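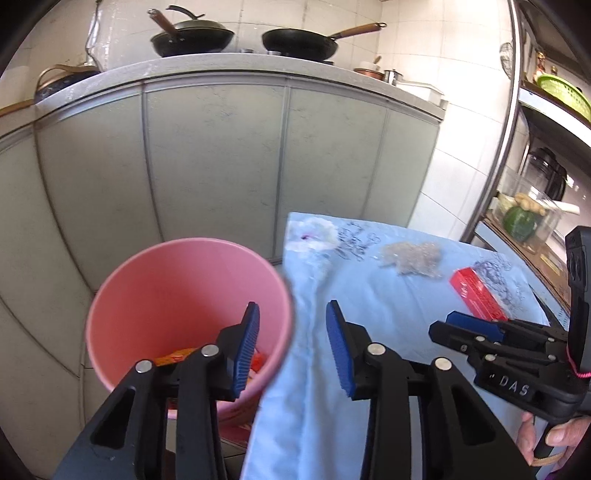

When does the Skarnlow swap shelf open again? Saturday, 18 July 2020, at nine in the morning, and we'll keep the doors open until two.

I've been running the swap shelf with my neighbors at Banance Hall for a while now, and I'm so happy to be writing this one! You bring pantry food you won't get through (sealed, in date, please) and you go home with something you will. No money changes hands, and you don't have to bring anything to take something.

Last December we had 195 households through the door, and 838 items found a new kitchen. I still think about the lady who left with four cans of chickpeas and a cake mix and looked like she'd won a raffle.

We're doing it a little differently this time. Masks on, please, and we'll let in 2 households at once, so there may be a line outside (bring a hat, there's no shade on that side of the building). If you'd like a set time, we have 49 slots to book through Fulteo, the sign-up page our town library uses. Walk-ups are fine too.

Baby food and pet food go on their own table by the side door. We can't take anything homemade or anything that needs a fridge.

Press are welcome from eight thirty, while we set up. Leave a message at the Banance Hall desk and I'll call you back, usually after supper.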